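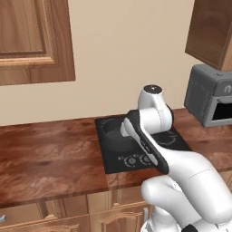
**Figure 2.** Black electric cooktop set into a reddish-brown countertop (computer rendering).

### 3.2 Cooking habits and evening electricity demand

The household survey was carried out in May in two neighboring districts, Kotasar and Sendora. Both are supplied from the same substation, and both were built with electric cooking as standard. A total of 621 households returned the questionnaire. Of these, 103 also agreed to keep a written cooking diary for the full survey period, noting the start and end time of each use of the cooktop, the dish prepared, and the number of people served. The diary form was adapted from one developed by Živković for an earlier study of shared apartments.

Respondents were asked to separate the cooktop from the oven, the kettle, and other small appliances. This proved harder than expected. Many diaries from the first days grouped all kitchen use under a single entry, and these were returned to the households for correction where possible. Entries that could not be corrected were kept for the analysis of meal times but left out of the estimates of energy use.

Weekday use of the cooktop was concentrated in the early evening in both districts. The peak in Kotasar was short and steep. In Sendora, where a larger share of respondents reported shift work, the same amount of cooking was spread over a longer period, and a second, smaller rise appeared late at night. Sunday followed a different pattern altogether: the main meal was prepared before midday, cooking times were longer, and the evening peak was weak or absent. Households with children under school age tended to cook earlier on every day of the week.

The diaries also show how strongly the choice of dish affects the length of use. Soups, beans, and stews account for a modest share of meals but a large share of total cooking time – a point also made by Lins in his work on rural kitchens. Several respondents wrote that they lowered the heat early and left the pot covered, while others kept the same setting until the dish was served. The questionnaire did not ask about lids or heat settings, and the remarks are therefore used only as background to the interviews in Section 4.

Self-reported times carry a known risk of rounding. Start times in the diaries cluster on the hour and half hour, and short uses, such as warming milk or reheating leftovers, are likely to be underreported. To limit the effect on the results, diary entries were compared with meter readings supplied by the local operator, Kondeo, for those households that gave written consent. The comparison was made at the level of the building and not the single apartment. Agreement was good for the evening hours and poorer in the morning, when kettles and toasters make up more of the kitchen load.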